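We use cookies to remember your basket and your shoe size. By continuing to browse you agree to this. Manage preferences

Home > Team Sports > American Football > Training Equipment > Sleds

Illuvgate Two-Pad Blocking Sled

The Illuvgate is a blocking sled for clubs that have one pitch, one shed and a van that already smells of mouthguards. It has two pads, a steel chassis on curved runners, and no interest in your feelings. Your linemen hit it, it moves a bit, and they hit it again until it gets dark, which in Britain is about ten minutes after practice starts.

We designed it after several seasons of borrowing other people's sleds. Most were built for American high schools, where the grass is dry and there is a tractor to move things with. On a council pitch in March they sink. The Illuvgate has runners twice as wide as those on our old Uysal model, and will slide over the kind of ground that eats boots.
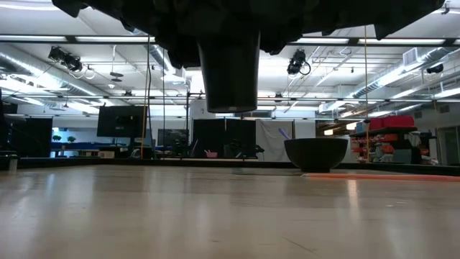 A long view over the tabletop.

What you get

Chassis: welded steel, powder coated in black. Other colours on request, though every club that asks for its own colours is sorry by the end of the first season.
Pads: 2, foam filled, with wipe-clean covers that zip off. Spare covers are sold separately.
Weight: 139 kg assembled. Stand a coach on the back if you want more. Coaches love this and will call it coaching.
Pad height: 4 settings, changed with a pin. The lowest is for players who insist they are already low enough.
Runners: bolt-on, replaceable, supplied with a spanner you will lose.

Assembly

The sled arrives in four boxes on a pallet. Two people can put it together in 35 minutes if they read the leaflet, and in an afternoon if they played on the defensive line. Do the runners first. Tighten everything by hand, check that the chassis sits level, then go round again with the spanner. The springs behind the pads come already fitted and should be left alone, however curious you are.

You will need a flat bit of ground and a van with a tail lift for away use. It does not fit in an estate car. We have seen the photographs of people trying.
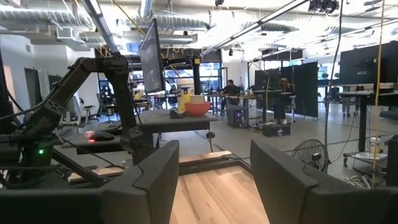

Storage is the part most clubs forget to think about until the pallet is in the car park. The sled will live outdoors under a cover, and the powder coat will put up with rain, but the pads would like to be inside. They come off with two pins each and stack flat. If you share a shed with a cricket club, put them on the top shelf and label them, or they will be used as a sofa by the second week of the summer.

Care

Hose the runners down after use. Wipe the pad covers with warm water and washing-up liquid. Please don't use bleach on them; we sell covers for a living and still don't want you to. Check the bolts at the start of each month and before any camp.

Questions we get

Will it do for flag football? It will, in the sense that a cement mixer will do for scrambled eggs. Have a look at the Nakach agility bags.

Can rugby clubs use it? They can and they do. The top pad setting suits a standing drive, and for proper scrum work you want the Storevcombe, which is lower, heavier and even less fun to carry.

Do you take old sleds away? Yes, when we deliver the new one, provided it has been dug out first.

Delivery

UK mainland only, to the kerb. The driver will not bring it across the pitch. The driver has been asked before.

Page updated December 4, 2024

Filed under: Sleds, Line Play, Heavy Things

Related items
Storevcombe Scrum Sled
Nakach Agility Bags, set of six
Uysal Single-Pad Sled (clearance)
Spare Pad Cover, Illuvgate
Replacement Runners, pair
Another Spanner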